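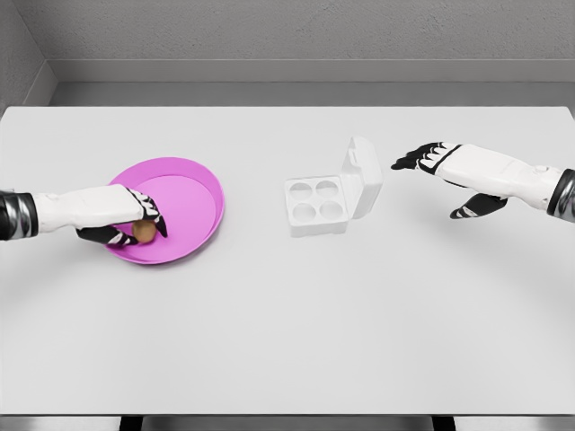
According to Ratih Pasaribu, the trays come back fullest on the days when lunch is served late, and the menu has very little to do with it. We had started the project believing the opposite. Our first plan was to rank the dishes by how much of each was thrown away, and we kept that plan, but her remark made us write down the serving time every day as well.

Home Projects Students Library Contact

What Gets Left at Lunch: A Food Waste Project at Vornside
Emiko Sugiyama, Aisyah Jugah and Helge Amundsen

Background

The Vornside dining hall serves lunch in two sittings. Students take a plate at the counter and the kitchen staff fill it. There is a salad table at the far end where people help themselves. Leftovers are scraped into one bin, which goes out with the rest of the kitchen waste at the end of the day. Before this project the leftovers had never been weighed separately from peelings and spoiled stock, so the kitchen could not say how much cooked food was being lost.

We wanted to find out which foods were left most often and whether a small change at the counter would reduce the amount.

Method

We weighed leftovers at the first sitting for 5 school days in March. Students scraped their plates into one of three tubs: starch (rice, pasta, potatoes and bread), vegetables and salad, and everything else. Each tub was weighed empty in the morning and again after the sitting. Bones and fruit skins were taken out first because they are not food anyone would eat. We used the kitchen's own scale, a Jumix, and read it to the nearest 100 grams.

For the first days the kitchen served as usual. On the last two days the staff asked each student "Small or regular?" before serving the starch. Nothing else at the counter was changed. Students could go back for more on all of the days.

We also handed out a short paper survey and got 49 back. It asked what people had left on their plate that day and why, with space to write. Kurniawati Harahap checked the wording with us and had us take out a question that more or less told people what to answer.

Results

Starch was the heaviest tub every day. Rice was worse than pasta. Vegetables came second except on the day with roasted carrots, when the vegetable tub was nearly empty.

On the first day the starch tub held 4,000 grams of food. It was lighter on both days when students were asked about portion size, but one of those was a pasta day, so part of the drop may come from the menu. We can't separate the two with the data we have.

The late lunch was the second day. The counter opened behind schedule after a delivery problem, and students at the back of the line had very little time to eat. All three tubs were heavier than the day before. This fits what Ratih had told us, though it is a single day.

In the survey, the most common reason for leaving food was being given too much. Not having time was next. Several people wrote that the rice was dry by the time they sat down. A few said they would have asked for less but didn't want to hold up the line.

Problems

Some students scraped everything into the nearest tub. We stood next to the tubs after the first day and it got better, but standing there may also have made people finish more of their food. The scale was moved once and had to be set to zero again. We lost the survey sheets from one table, which had been cleared with the trays.

We did not weigh the second sitting because two of us had class. Older students eat then, and their results could be different.

What we would do next

The size question took hardly any time and the kitchen staff said they would be willing to keep it. We would like to repeat the weighing with the same menu in both weeks, so that rice is compared with rice. The Yusof building has its own smaller dining hall with longer lunch periods, and comparing it with ours would be a better test of the time effect. It would also be useful to know what food is left in the serving pans, which we did not measure at all.

Thanks to the kitchen staff for the scale, the tubs and their patience.

Last updated: 4/5/24

Contact the project office | Copyright Vornside Student Projects | Back to top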